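Section 8: Setting up your first audience in Sistska

Now for the fun part! Once your sources are connected, Sistska can pull every visit, order and email click into a single customer profile, and you can start grouping those profiles into audiences. Set aside a quiet half hour for your first one. After that they get much quicker.

Before you start

You need Editor rights or higher. If the Audiences tab is greyed out, ask your account owner to change your role under Settings – People.

Check that both your web feed and your order feed show a green tick on the Sources page. An amber tick means the feed is still catching up, and any audience you build will come out too small.

Creating the audience

1. Open Audiences and choose New audience.

2. Type a name that your colleagues will understand. "Bought in December, not seen again" is far more useful than "Test 2".

3. Pick a starting group. Most people begin with All known customers.

4. Choose Add rule, then pick an event, such as Order placed or Basket left.

5. Set the time window. The default is 39 days, and you can type over it.

6. Add a second rule if you want one, and choose And or Or between them. Play with this! The size counter on the right changes as you go, and you learn a great deal about your customers just by watching it.

7. Choose Save draft.

Note: an audience with fewer than 300 profiles can be saved but can't be sent to an ad channel. Widen the time window or drop a rule.
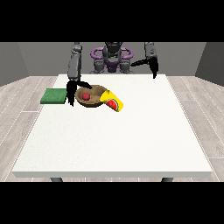
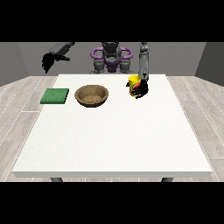
Can I change the rules after an audience has gone live?
Open the audience, choose Edit rules and save. The new rules apply from the next refresh, and people who no longer match drop out of any campaign they haven't yet started.

Sending the audience to a channel

8. Open your draft and choose Send to.

9. Tick the channels you want. Brirdale (email) and Isach (text messages) appear as soon as they are linked.

10. Choose how often to refresh. Hourly is lovely for left baskets – daily is plenty for nearly everything else.

11. Choose Go live.

Caution: going live starts any campaign already tied to that audience name. Look through the Campaigns list first, and pause anything you don't want sent.

Caution: deleting a live audience also deletes its history. Use Archive to keep the reports.

Guide kept up to date by Ziad Hakim, Sayegh support team. Last changed Thursday, May 25, 2023.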